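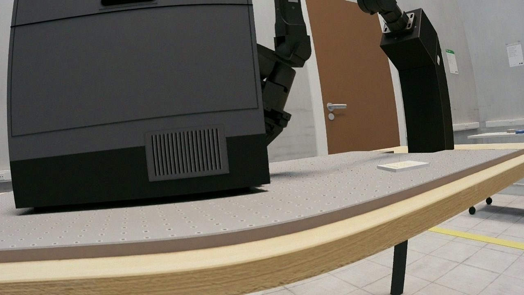 Fig. 6. Lower front of the housing, with ventilation grille

6. Setting up the names register

By now you should have Zoseo open and your own sign-in working. If you haven't, go back to section 5 and take your time over it, as everything that follows assumes you can save a record.

The register holds the names of the Briterora valley people: what families call themselves, what their neighbours downriver call them, and what the old parish and land papers called them, which is often something else again. All of these are welcome. Please don't feel you have to choose a winner, and please don't tidy up a spelling just because it looks odd to you (it may be the only clue we have to how a word was said at the time!).

6.1 Starting a new name entry

1. From the main menu choose Register, then New name.

2. In the box marked Own name, type the name as the people concerned use it today, with every accent and dotted letter. If your keyboard won't give you a letter, press F4 and pick it from the chart.

3. In Other names, add each further name on a line of its own. After the name, put a comma and then who used it, for instance "upper villages" or "Durnton land office".

4. Choose a branch. There are three to pick from: Upper River, Lower River and Coast. A family that moved between them can be given two branches, and quite a few have been.

5. Fill in Source. A printed book needs its page. A spoken source needs the speaker's name, or "withheld" if they'd sooner not be listed, and the month and year will do for the date.

6. Press Save. The entry gets its number by itself, so leave that box alone.

Note: Older entries, up to number 763, were copied across from the Fekete card index and still carry the card spellings. Treasa Kavanagh is working through them with two of the elders. If you spot a mistake in one, leave a remark in the Comments box and she will see it.

Caution: Don't use Replace All in the register. It changes every branch at once and there is no way to undo it.

6.2 Linking a name to a place

1. Open the entry and click Places.

2. Start typing the place-name. The list has 219 places in it at present, and it will offer you anything close, including the older forms.

3. Click the right one. If two places share a name, look at the river beside it, as the upper valley is rather fond of using a good name twice.

4. Choose Lived at, Fished at, Wintered at or Buried at. You can add more than one.

Caution: Anything marked Buried at is hidden from public visitors as soon as you save. Please leave it hidden, even where the spot is well known locally. Requests to see these records go to Leokadia Kurek, who takes them to the families.

6.3 Adding a spoken form

Hearing a name is a great help to learners, so do add a recording where you can. Keep each one short, with the name said twice at an ordinary pace. The Story box beside it takes up to 200 words; longer stories belong in the oral history part, section 8.

If the Listen button stays grey after saving, close the entry and open it again. Should it still be grey, send the entry number to Dénes Farkas.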